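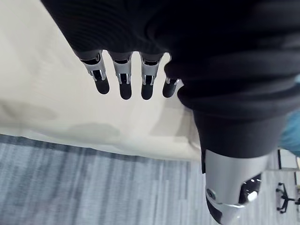 机械手近照,四根手指,指尖为黑色

# Bromness 桌游社 一月例会纪要

**主持:** Ivone Pacheco
**记录:** Moataz Ouazzani
**时间:** 晚七点开始,九点一刻散会

## 1. 上次纪要

无异议,通过。Moataz 补充:上次写漏了 Oei 战役第二幕的积分,已经贴到群里,请各队长自己核对。

## 2. 小队战棋联赛新赛季

这一项聊得最久,也最热闹!Ivone 把 Kornix 新版规则从头讲了一遍,大家最兴奋的是潜行单位终于能在掩体后面换位了,上赛季一直被压着打的 Brarus 阵营这下有得玩。试打了两局,第二局打到最后一个回合才分出胜负,围观的人比下棋的还激动。

决定:
- 新赛季采用 Kornix 新版规则,旧版卡牌不再入场。
- Brarus 的“沼地猎手”每队最多带 2 个,打完三轮再看要不要放宽。
- 地形统一由社里提供,自带地形须双方同意。

有人问攀爬高台算不算整段移动,规则书 193 页和附录写法不一样。讨论后先按附录执行,Moataz 去给出版方写信。

## 3. Oei 战役

第三幕地图已经画完,河谷那张特别漂亮,现场一致要求打印大幅的。Ivone 负责联系打印店。缺席两次以上的玩家可以由队友代打,积分照记。

## 4. 涂装之夜

上月反响非常好,继续办。这次主题是旧化和锈迹,新手也欢迎,笔和底漆都有。请带上自己的水杯,上次杯子实在不够用(还有一位差点喝了洗笔水)。

## 5. 账目

上期结余 403 元,本月会费入账后为 513 元。同意从中支出地图打印费,其余留着买海绵垫。

## 6. 待办

- Ivone:打印店报价;联赛对阵表
- Moataz:规则询问信;更新积分表
- 各队长:下次例会前交名单,写清阵营和单位

## 7. 其他

有人提议开一场双人合作局,报名的当场就凑够了一桌,散会后直接开打。下次例会仍是晚七点,老地方。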